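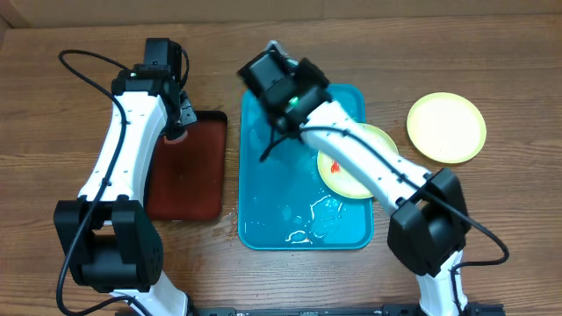
Print this page | E-mail this page

Section 4: Installing and Pairing the Nodton Leak Sensor

This section covers placement, pairing and testing of the Nodton leak sensor with the Casstead hub. Complete Section 3 (Hub Setup) first. A sensor cannot be paired until the hub status light is steady green.

4.1 Before you begin

Check that you have the following:

- Leak sensor with battery installed
- Probe cable
- Adhesive mounting pad
- Alcohol wipe (not supplied)
- The hub access code printed on the underside of the hub

NOTE: Sensors supplied with firmware older than release 154 must be updated before pairing. The release number is shown in the Atinga app under Devices > Details.

4.2 Choosing a location

The sensor body is not sealed. Mount it on a vertical surface above the expected water level and run the probe cable down to the floor. Suitable locations include the side of a water heater stand, the inside wall of a sink cabinet and the wall behind a washing machine.

Do not mount the sensor body:

- On a metal duct or appliance panel
- Within 18 inches of a furnace burner or flue
- In a floor drain or sump pit

CAUTION: Keep the probe cable clear of hot surfaces and moving parts. Do not staple through the cable.

4.3 Pairing the sensor

1. Open the Atinga app and select Add Device.
2. Select Leak Sensor, then enter the hub access code.
3. Pull the clear tab from the battery compartment. The sensor light flashes amber.
4. Press and hold the button on the sensor until the light changes to flashing green.
5. Wait for the app to display "Sensor found." This can take up to 2 minutes.
6. Enter a name for the location and select Save.

If the light returns to amber, pairing has timed out. Repeat from step 4. If pairing times out again, move the sensor into the same room as the hub, pair it there, and then carry it to the final location.

4.4 Mounting the sensor

1. Clean the mounting surface with the alcohol wipe and let it dry.
2. Press the adhesive pad onto the back of the sensor.
3. Hold the sensor firmly against the surface for 30 seconds.
4. Plug the probe cable into the bottom of the sensor until it clicks.
5. Lay the probe flat on the floor with both contacts facing down.

NOTE: On carpet, place the probe under the carpet edge, directly on the subfloor.

4.5 Testing

1. Place a damp cloth across both probe contacts.
2. Confirm that the sensor sounds and that the app shows a leak alert.
3. Remove the cloth and dry the contacts.
4. Select Clear Alert in the app.

If the sensor sounds but no alert is received, check the signal level under Devices > Details. A reading of Low requires an Okirdale range extender. See Section 6.

Test each sensor again after replacing its battery.

Document revised 9/28/20

Contact Support | Copyright Nodton. All rights reserved. | Back to top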